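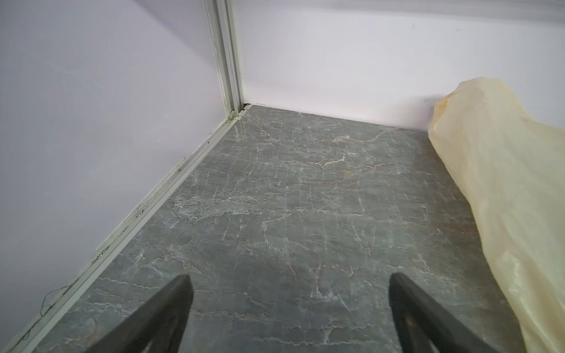 Getting old wax build-up off a marble-look floor without wrecking it?

Posted by Xiaoyan Su, 24 Jun 2025

Hi all, hoping someone's been through this. We moved into a unit in Villey a couple of months ago and the whole living area and hallway is grey stone-look flooring with white veins through it. I love the colour (my sister says it looks like a bank foyer, whatever) but the previous owners must have been mad keen on floor polish. In the corners and along the skirting boards it's gone yellowish and sticky, and every bit of fluff in the house ends up stuck there.

I don't know for sure whether it's real marble or tile made to look like it. The agent said marble, but the agent also said the dishwasher worked.

What I've tried so far is plain warm water and a mop, which did nothing, and then a squirt of dish soap in the bucket, which left it smeary. Mum reckons vinegar fixes everything. The bloke at the hardware shop tried to sell me a bottle of Wiledine stripper for $35 and I chickened out at the counter.

The area is 20 square metres give or take the hallway, so I'm happy to do it on my hands and knees if I have to. I'd just like to have it sorted before August when the in-laws come to stay. Any ideas?

bechgrove_deb

Please don't use the vinegar! If it's real marble the acid will etch it and you'll have dull patches that only come out with repolishing, and that costs a bomb. Same goes for lemon juice and most bathroom sprays, so have a squiz at the label first.

Easy way to find out what you've got is to look somewhere hidden, like inside a cupboard or under the fridge. Put one drop of vinegar on a bit nobody will ever see, leave it a minute, wipe it off and let it dry. A dull spot or any fizzing means real stone. If nothing happens it's most likely porcelain or vinyl. Also have a look at the pattern. On printed tiles you'll usually find the same vein turning up again a few tiles over. I lived with mine for ages before I spotted that, and now I can't unsee it.

For the build-up itself I used a pH neutral stripper made for stone (Hosix was the one I had, but I don't think the brand matters much). Mix it up the way the bottle says and do a patch as big as a bath towel. Let it sit for as long as the label tells you, keep it wet the whole time, then go over it with a white nylon pad. White, not green! The green ones scratch. Mop up the grey sludge with old towels and rinse with 2 changes of clean water before you start the next patch. If you skip the rinse you'll get that smeary look again, and I'd bet that's what happened with your dish soap.

The edges are the worst bit. I used a plastic paint scraper with a rag wrapped around it and did them while watching the footy. Took me the whole weekend and my knees have never forgiven me, so get yourself a foam gardening mat.

tony.m

just pay someone. we got a quote for $505 for lounge and hall, included sealing. best money i ever spent

Xiaoyan Su

Thanks Deb! Did the drop thing behind the fridge this arvo (found a peg, a biscuit and someone else's library card while I was there). No fizz and no dull mark, so it looks like the agent was telling porkies about the marble as well. I also went hunting for repeats and there's one squiggly vein near the laundry door that turns up again by the window.

Does that change which stripper I should get, or is the neutral one still fine? Tony, I'm keeping your idea in my back pocket in case I lose the will to live halfway down the hallway.

bechgrove_deb

Neutral one's still fine and it's the safer bet while you're not sure if it's tile or vinyl. If it turns out to be vinyl, go easy on the water near the joins so it doesn't get underneath, and don't use a steam mop on it. Do your test patch behind the fridge while it's still pulled out!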